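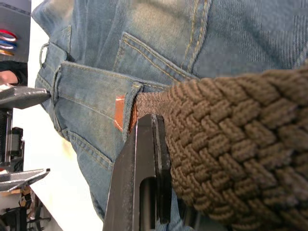
Blue jeans, back pocket and waistband

Notebook, Fokstead test kitchen
November 27, 2021
Written by Arvid, additions from the others are welcome in the margin

Subject: the focaccia for the cafe menu, and what goes inside it.

We have to decide soon, as the menu goes to the printer in February and Svenja wants the names of the sandwiches before the prices. I would prefer the opposite order, but I have said this already.

Dough first. I made the same dough as last time, with one change: the potato is now baked in its skin and not boiled. The boiled potato brought too much water and every batch was different. With the baked one the dough was still soft, but I could fold it with wet hands and it did not stick to the box. Three folds, then into the fridge overnight. I took it out in the morning and left it in the pan for 40 minutes before I pressed the holes. I think this was too short. The middle was still cold when I put my finger in, and the corners rose more than the middle. Next time I will wait until the whole surface moves when I shake the pan, and I will write down how long this takes.

I cut each portion at 124 g after baking. It looks generous on the plate. Mal-soon says the portion is correct for lunch and too big for breakfast. I agree with her. For breakfast we could cut the same piece on the diagonal and sell half, with the egg.

Oven: the left side is hotter again. I turned the pan in the middle of the bake. The underside was pale on one piece, so please use the dark pans and leave the shiny ones for cookies.

Fillings tried:

Mortadella, soft cheese, pistachio. Good, everybody finished it. It is also what every other place sells, so I do not know if we need it. Maybe yes, exactly for this reason.

Roasted squash, perilla leaf, aged cheese. Jae-in made this one. The perilla is strong when it is fresh and becomes almost bitter when it touches the hot bread. We tried it again with the leaf put in at the last moment and it was much better. The squash must be cut thinner, it slides out from the back when one bites.

Pork shoulder with pickled radish, working name "Dandus". The meat was cooked yesterday and I sliced it cold. The radish has been in the brine for four days and is now sour enough. I would not leave it longer. The bread became wet at the bottom after around 30 minutes in the paper, so this one is not for takeaway, or the radish goes in a small cup next to it.

Anchovy butter with egg. Too salty. I used the salted butter by mistake, so the test says nothing. Repeat.

About the names. Svenja gave us a list and I read it aloud while we were eating. "Clostusska" for the squash sandwich made Jae-in laugh, and then he could not pronounce it two times in the same way. My opinion is that a guest who is hungry should be able to order without pointing at the menu with the finger. On the other side, a very plain name like "Pork Sandwich" does not tell that we made the bread ourselves. I suggested to put the plain name in large letters and the fancy one small below.

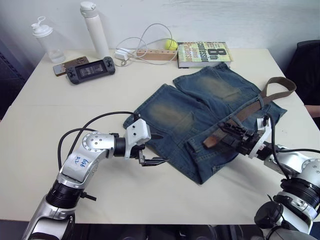
Kyu-ri Moon wrote in the margin that the small letters will not be read by anyone at the counter, and that she would drop the fancy names and use the space for the fillings. She also asks if the pork one can be offered without radish, and wants the answer before she trains the new people.

My answer to Kyu-ri: yes, without radish is possible, but then it needs some other acid. I will try a little vinegar in the mayonnaise.

Flour: we still use the one from Baek, and it is fine. One bag was open on the shelf without the clip. Please close it.

To do before the next test:
Bake one pan from the fridge and one pan with same-day dough, side by side
Anchovy butter again, unsalted this time
Squash cut thinner, Jae-in
Ask Svenja if the menu is one page or two
Buy more perilla, the rest is already dark at the edges

Two pieces of the mortadella are in the fridge, second shelf. I will taste them tomorrow cold, to see how the bread is after one night.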